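Greenwood Well Water Survey
Progress report to the Etance Fund, second reporting period
Prepared by Kenta Nomura, Plorurard

1. Sampling

Household sampling in Greenwood and the eastern part of Erkcombe was completed in May. Letters went to 3,293 addresses with a registered private well. Of these, 2,178 returned a consent form, and 600 were selected for sampling, stratified by well depth and distance from cropland. Two wells had been capped and were replaced from the reserve list.

2. Laboratory work

Nitrate and chloride analysis is complete for Greenwood. Erkcombe samples are in cold storage and will be run in the order received. Field blanks stayed below the reporting limit. One batch failed its duplicate check on chloride and was repeated with fresh standards; the repeat passed and replaces the original values in the database.
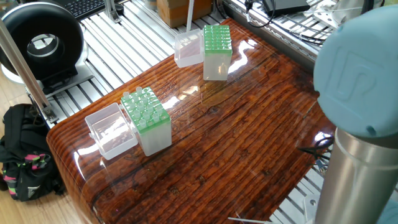 Arsenic analysis is contracted out and has not started. The contract laboratory revised its intake schedule, which moves these results into the next period. The cost per sample is unchanged.

3. Reporting to households

Result letters for Greenwood are drafted. The wording on nitrate and infant formula is under review by the county health office. Letters will be mailed after sign-off.

4. Budget

Spending is below plan on travel and above plan on postage. We request approval to move the travel balance to postage. No change to the total award is requested.

5. Next period

Complete nitrate and chloride for Erkcombe. Ship arsenic samples. Begin the well depth analysis.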